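Budgeting for a second arm — what did you leave out the first time?
Small Automation Board > Planning and Purchasing
13th January

tnigam wrote:
I have to put in a number for our second tabletop arm before the budget closes, and the first one taught me that the price of the arm is the easy part. The job is picking up cups and similar tapered parts from a white bench and putting them down again in a fixed order. Light parts, nothing sharp, no real speed target. The first setup runs the soft blue printed fingers with the ribbed pockets and a camera at the wrist.

What I have so far is the arm, one camera, a table and $700 for fingers and spares. I'd like to hear what other people put on the list that I don't have. Bench view from the first setup:

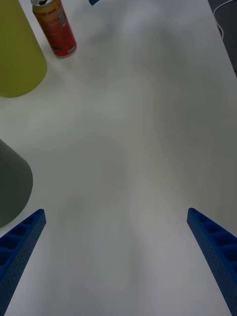
Photo: Trilok Nigam (tnigam)

Things I forgot last time: a second power supply, cable clips, and a decent light. The light cost us the most time. A plain white top sounds like a good choice until you see how unevenly it shows up on the camera, with gray patches all across the middle. I ended up borrowing a lamp from the packing side and never gave it back. This time I want it in the number from the start.

khofstetter wrote:
$700 for fingers and spares is too much if you print your own. We run a similar finger shape at Rutgate and material is the smallest line on the sheet. Put $700 against lighting and mounts and take the fingers out of the general supplies budget.

Also look at the tabletop. A matte gray mat would do more for you than another lamp.

tnigam wrote:
We don't print our own. Naren prints them for us and they charge per set, and the price is the same whether I order one set or 20. So spares are a real line for me. I agree on the mat, but the people who do the vision work asked for white and I'm not going to reopen that.

cuongphi wrote:
I'd side with Trilok on the fingers. Khofstetter's figure leaves out the hours. Somebody has to run the printer, throw away the bad ones and fit the good ones. When I added that up for Bạch in November, buying finished sets came out cheaper for a shop with fewer than 3 arms. Above that I'd print.

What is your part list like? If you plan for one size and then somebody brings in a wider part, you pay for fingers twice.

tnigam wrote:
Fair question. The shapes are all in the same family: cone or cup, plus a plain cylinder now and then. The width between the open fingers is generous for what we handle, so I'm not worried about a wider part. I'm more worried about parts that sit out to the side, where the arm has to come around to get them. The gray and the yellow-green ones here are off to the right and well forward of the fingers.
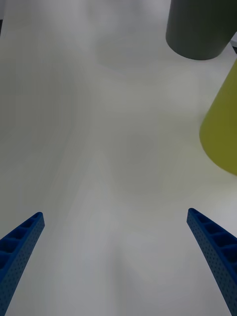 Do you need to buy a second camera at the same time as the arm?
Only if the job calls for a fixed view of the whole bench. A wrist camera can be enough for simple picking, and a fixed one can be added later if you leave a mounting point and a spare port for it.

That's from the notes Toàn Ninh wrote up for our last purchase, and I'm planning to follow it. One camera now, a mounting point on the post, and a small amount held back.

khofstetter wrote:
I don't agree with that one. Held-back money gets taken. If you think you'll want the second camera in the first year, ask for it now while the form is open. I held money back for a guard panel once and it went to chairs.

On the hours, fine, Cuong has a point. We have someone who likes running the printer, so I don't see the cost.

mmorrison wrote:
Buying side here, not engineering. Two things from reading a lot of these requests.

First, write the request as one working station and list everything under it. If the arm, the table and the light come in as separate requests, they get approved on separate days, and then you have an arm in a box for weeks. We had that at Pretville.

Second, ask for shipping in writing. One supplier quoted us a good price and the freight was extra, 19 percent on top. It was in the quote, on the second page, and I missed it.

tnigam wrote:
The single request is a good idea. I had three. I'll merge them tonight.

On bench size, I was going to order the same table again, but now I'm less sure. The parts tend to end up along the side and the middle stays bare, so I may be paying for surface I don't use. 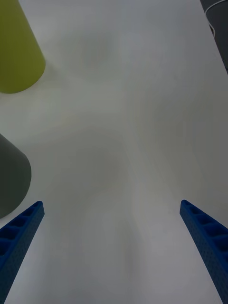
A narrower table would bring everything closer in and leave room for a second station against the same wall. The catch is the cable run. Right now there is slack off the back corner and I don't want it any closer to where the arm moves. So if I go narrower I need a cable tray as well, and that eats most of what I save on the table.

cuongphi wrote:
Keep the same table. If both stations match you can swap an arm, a program or a person between them without measuring anything again. A narrower one means new positions for every pick. That's a week of somebody's time, and it won't be on the form.

khofstetter wrote:
Agree with Cuong for once. Same table, same height, same bolts. Buy the cable tray anyway.

mmorrison wrote:
Is there training in the number? I don't see it on the list. Even if it's in-house, put the hours down. The same goes for the first round of repairs.

tnigam wrote:
No, training isn't in there. Adding it now.

Current list: arm, one camera, same table as before, two lights, cable tray, second power supply, $700 for fingers and spares, shipping as its own line, training hours. Second camera goes in as an option with a price next to it, so they can strike it out without sending the whole thing back. Khofstetter, I know you'd put it in the main list.

khofstetter wrote:
I would. But an option with a price is better than money held back. Post what they cut.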